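Chapter 3
Picking Things Up

Before you start
By the end of this chapter you should be able to explain why a soft object is harder to grasp than a hard one, sketch a simple sorting task as a series of states, and say what a wrist camera can tell you that an overhead camera can't.

I want to begin with an open day, because I learned more about grasping in one afternoon there than I did from my first semester of lecture notes (sorry, Professor Kelemen!). It was June, I was a second-year student, and a lab called Nokunitz had opened its doors to anyone willing to sign in at the front desk. I went mainly for the free lunch. I stayed until they were switching the lights off.

My guide was Gizella Vida, who ran the manipulation group in those days. She walked us past the big welding cell, which had drawn a huge crowd, sparks and all, and took us straight to a table of candy-colored odds and ends at the back. I was a little disappointed. Then she handed me a bag of chips and asked me to pick it up off the table with two chopsticks, without crushing anything. Try it! The bag slides, then it folds, then the air inside moves to the other end and the whole thing is a different shape from the one you aimed at. I dropped it 3 times. The man next to me, Benedek Szekeres, got it on his first go and was unbearable for the rest of the tour.

A steel block has the same shape before you touch it and after you touch it. You can measure it once, write the numbers down, and trust them all day. Most of the early chapters in older robotics books are built on objects like that, and there's nothing wrong with starting there. But walk through your own kitchen and see how many steel blocks you find.

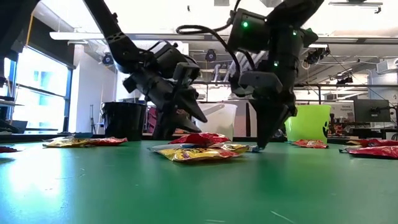 Sorting is a good first task for a student team, and I still set it every year. The rules fit on an index card: pick up one item, decide where it belongs, let go of it there, repeat. The deciding is often the easy bit. Look at the red packet in the middle pile, with its top all folded into creases, resting on its neighbors, and ask yourself where you would put two pointed fingers. Pinch a crease and you might get a lovely firm hold, or you might get a bit of wrapper that slips right out. Go deeper and you may bring the yellow one along too. And the wrapper is shiny, so a patch of glare can look like an edge to the camera on the wrist. We'll come back to glare in Section 3.4.

Gizella's rule for visitors was to watch the fingers and ignore the arm. I pass it on to you for the exercises below. The arm is what people film on their phones, but the last inch is where the trouble lives.

Warm-up
Find a few wrapped snacks, a bowl, and a pair of chopsticks or kitchen tongs. Move the snacks to the bowl one at a time with one eye closed. Write down every grasp that failed and what the wrapper was doing when it did. Keep the list, as you'll need it for Section 3.2.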